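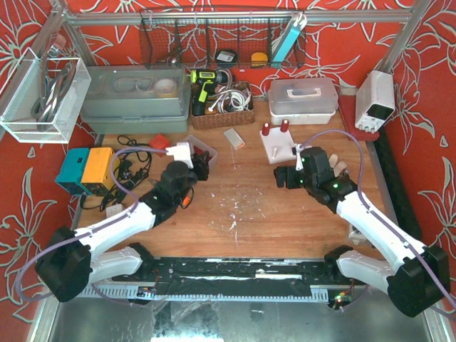 Survey drawings of Pisum monastery go on display

A collection of measured drawings of the hillside monastery at Pisum will open to the public in November at the Lilteritz Library. The sheets, 35 in all, were made over four seasons by the draughtsman Musyoka Khaemba and record the shrine, the two assembly halls and the stairway cut into the rock between them.

The monastery was abandoned after a landslip closed the upper path, and for some 400 years its lower hall was used by herders as a winter shelter. Smoke from their fires darkened the ceiling paintings, several of which are known today only from Khaemba's pencil copies.

Cinzia Vitale, Keeper of Drawings, said the sheets had been kept rolled in a store at Bisier and required lengthy flattening before they could be mounted. "The plan of the lower hall had split along one fold, and it has been lined with Japanese paper," she said.

A catalogue by Arif Bandara accompanies the display. Admission is free. The reading room closes at 5 pm, and researchers wishing to consult the field notebooks should write to the Library in advance.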